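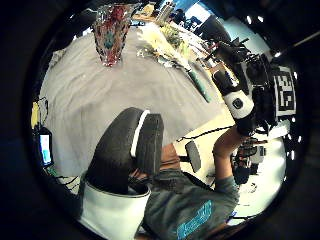 # Vase and flowers, Skimham workroom

Mar 27, 2023

The gallery page for the flower table is back up after the move from the old site. The table is in the Skimham workroom, on the window side, and it gets set up again every few weeks with a different vase and whatever flowers are on hand. The notes cover the current setup and are in no special order. Click through to the Millthorpe page for the winter tables.

## The vase

Tall, faceted glass, with red, teal and white speckles. It came from a house sale in Millthorpe and cost 7 dollars. There is no maker's mark on the base, and two people have written in with guesses that don't agree. If you know the pattern, the contact form is still open.

It has a narrow base and a wide mouth, so stems fall outward and a small bunch looks thin in it. A collar of tape across the mouth helps. So does cutting the outer stems shorter than the middle ones.

## The flowers

White and pale yellow, with green leaves. Most of the tables so far have leaned on stronger colors, and with a vase this busy that was getting to be too much. The pink bunch from the last round was moved to the hall, where it looks better against the plain wall.

The usual order of work is to lay the bunch flat on the cloth, pick out the tallest stem, and build down from there. Leaves that would sit below the rim come off first. For anyone starting out, stems one and a half times the height of the vase is a fair place to begin – you can always take off more.

## The cloth

Pale gray, from Berchtold, bought by the yard and hemmed at home. It hangs long. It wrinkles as soon as it comes out of the cupboard, and ironing it lasts until someone leans on the table. The white cloth used before this one showed every leaf stain and is now a dust sheet.

Gray was picked after trying a cream one that made the yellow flowers look dull. The cream cloth is in the giveaway box if anybody at Skimham wants it.

## The light

The table gets window light, and it is best in the morning. After lunch the glass loses most of its color and the red goes brown. By May the sun will be high enough to leave the shade up all day.

Lamps were tried in the winter. They gave the speckles a nice shine but turned the white petals orange, so the lamps went back to the desk.

## The far end of the table

Containers and odds and ends live along the back edge. Tape, ties and scissors belong there too when they haven't wandered off. A shelf was planned for all of it, and a Caltiseck unit was ordered and then returned – it came in at 33 inches wide and the gap is smaller than that.

## Coming up

The next table will use a short white pitcher and mostly greenery. After that there will be 3 small bottles in a row, which needs only one stem each and can be done in a few minutes.

Larger copies for printing can be requested through the contact form. Please give the title of the page and the size you want. Prints go out in flat mailers, and the paper is the same matte stock used for the Millthorpe set.

Previous: Winter tables, Millthorpe

Next: White pitcher and greenery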